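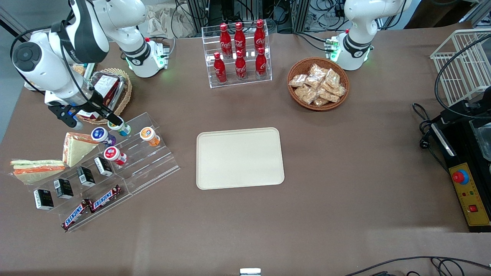
Snack table, left arm of the picture over the teal-capped bottle.

Ticket 189 — Storley compilation, side two plays in the wrong order
Opened by: Asnakech Negussie
Assigned to: Getachew Assefa
Status: closed, grudgingly

Reported
The download of the Storley tape compilation has the Droltard drone piece landing before the Skustdale field recordings. On the cassette it closes the side. Two reviewers have now praised the "bold decision" to put the longest track in the middle. There was no decision.

Getachew, 9:40 am
Checked the master folder. Order is correct there. Checked the store page. Order is wrong there. Asked the store page why and got a spinning wheel.

Getachew, 10:15 am
File names start with plain numbers, so track 10 sorts ahead of track 2. Renamed all 18 with leading zeros and uploaded again. Order now correct, but Tsegaye's two tracks are credited to "Unknown Artist." He has been called worse in print.

Asnakech, 11:05 am
Please fix before the radio show picks it up. They read credits straight off the files, and the host will enjoy it far too much.

Getachew, 1:30 pm
Artist tags were blank on both of Tsegaye's files. Filled in. Also found the drone piece had a 3 second gap at the front that isn't on the tape. Wrote to Droltard to ask if the silence was intentional. Reply: "Which part?"

Getachew, 2:10 pm
Left the silence in.

Asnakech, 3:45 pm
Downloaded a fresh copy. Order good, names good. The 145 people who bought it early still have the old version — can we push the new one to them?

Getachew, 4:00 pm
Store won't push. They have to download again. Drafted a short note for the mailing list, no apology for the bold decision, since one of those reviews is going on the sticker.

Closed. Reopen if the CD-R edition does the same thing.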